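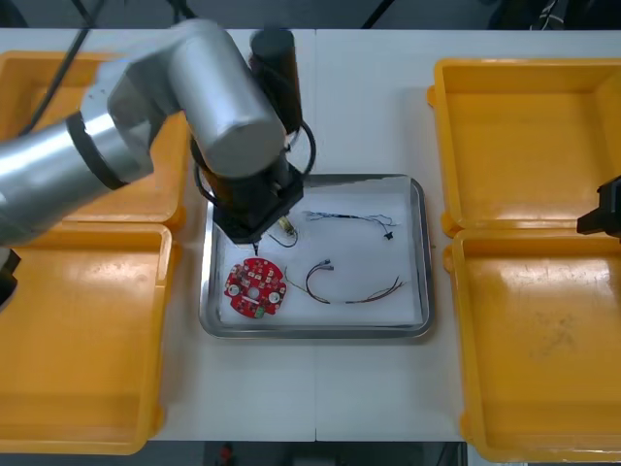 Figure 1. Two-arm sorting cell: parts tray with four destination bins, at the start of a trial.

4.2 Handling rules for shared trays

The rules in this section apply to any cell in which two arms work over one tray of mixed electronic parts. They were drafted at the Tostlow site and revised after the first set of trials, when it became clear that most stoppages came from the way the tray had been prepared and few came from the motion planner. The layout in Figure 1 follows the revised version, with two bins on each side of the tray and a paper lining under the parts.

Rule 1 concerns the tray. The lining must be plain, white and flat. Thin leads are hard to tell apart from reflections on bare steel, and the grasp detector described in Section 3 was trained on lined trays only. Operators replace the lining whenever it is torn or marked.

Rule 2 concerns spacing. Rigid parts such as circuit boards may be placed anywhere inside the rim. Wire bundles are to be laid so that no strand crosses a board, and connectors should point away from the nearest rim. A small part with an attached lead – a miniature motor, for instance – counts as a wire bundle for this purpose, even when the lead is short.

Rule 3 concerns access. Only one gripper may be below rim height at any time. The other arm holds over its own bins until the first has cleared the tray. Chowdhury cells enforce this in the controller. In older Cliltgate cells, which have no shared zone signal, the operator must confirm each change of arm by hand.

Rule 4 concerns the bins. All bins are to be empty before a trial begins, and the operator records this on the run sheet. A bin with parts left over from an earlier trial invalidates the count for both arms.

We reviewed 374 trials run under these rules. Of these, 118 included at least one loose wire bundle, and 2 were stopped by the operator because both grippers had entered the tray. Both stops took place in a cell without the zone signal. Parviz Rezaei, who carried out the review, recommended that manual confirmation be treated as a temporary measure and withdrawn once the remaining controllers have been updated. We support that recommendation.

The rules do not set a maximum approach speed. Trivwood, which supplied the wrist units, advises a slower final approach for parts with exposed leads, but our trials did not vary speed in a controlled way and we make no claim about its effect. Sites that adopt the rules should set their own limit as part of the risk assessment and enter it in the cell log. Changes to the limit require a new assessment, signed before the next trial is run.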